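About us

Hello, and thanks for clicking on the page most people skip! I'm Anoma Wickramasinghe and I started Skondik in the back half of a carpet warehouse in Trillthorpe, with a second-hand arm, a borrowed compressor I never ended up using and a very large bag of old jumpers.

What we make is a gripper kit for soft things. Clothes, towels, dust sheets, bedding, the sort of stuff that flops about and won't sit still for a machine. If you've got a small robot arm already and you'd like it to handle cloth, we sell you the fingers, the pads, the wrist camera mount and the software to get going, and then (this is the bit I enjoy) we stay on the other end of the phone while you set it up.

Before all this I spent years at a commercial laundry looking after the folding machines. Lovely machines, as long as every item is a flat sheet going the right way up. Everything else went on a trolley and people sorted it by hand, all day, standing. I used to come home and bore the family silly about it. My brother-in-law eventually told me to go and build something or change the subject, so I rented the unit.

The first kit was called the Herath, after my mum's side of the family, and we still use the name for the basic version. It has two fingers and soft pads you can swap yourself with a small screwdriver. The bigger one is the Dumard, which has a longer reach and a stiffer wrist and was meant to be called something else entirely, but the label printer had already done the boxes by the time I changed my mind. It's grown on me.

We do all our own testing, and cloth testing is mostly laundry, if I'm truthful. Somebody tips a heap of clothes out, the arm has a go, we look at what the wrist camera saw and then we argue about it over tea. Dark knits are the ones I make everybody start with, because the folds run into each other and there's so little for the camera to get hold of. If a new pad can find its way round a black jumper I'm happy to let it loose on the tea towels.
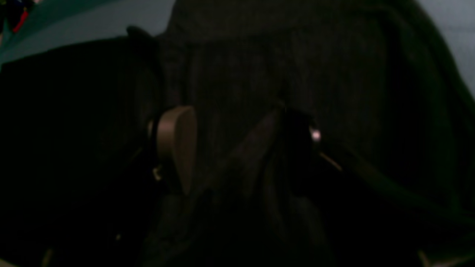 Tan pad on one side, black finger on the other, and a fold of dark ribbed fabric in between.

Pads are where most of our time has gone. Too grippy and they drag the whole heap along with them, too slick and you're left pinching air. We've been through silicone, cork, a sort of felt that shed everywhere, and something from a bicycle repair shop that I still have a soft spot for. Every design we sell now has done 4000 grips on our own bench first, and I keep a shoebox of the ones that didn't make it. Do ask to see it if you visit.

The Herath kit is £345 including the pads, and the Dumard is priced depending on which arm you're fitting it to, so drop us a line and we'll work it out together. Both come with a spare set of pads and 2 years of repairs. Postage is on top, sorry, the boxes are heavier than they look.

I should say what we don't do as well. We don't sell arms, so you'll need your own, and we don't do anything for food or for medical use. We're also not much help if you want a finished machine that takes a full basket and gives you back a neat pile. People ask me for that every week and I'd love one too! What you'll get from us is a decent pair of fingers and a good starting point, and quite a lot of our customers are colleges and small workshops who like doing the rest themselves.

There are only a few of us, so whoever picks up the phone has probably had a hand in building your kit. Mornings are best for a proper chat as the bench is noisy after lunch. If you've got a fabric that's driving you up the wall, post us a piece and we'll try it and send you back the camera pictures along with our notes, no charge. We've had curtain lining, football socks, a wedding veil (gorgeous, impossible) and most of a tent.

We open the unit to visitors every October and there's usually cake. Park on the side nearest the carpet people, they're very good about it, and ring the bell twice as the first one never seems to reach us.

Anoma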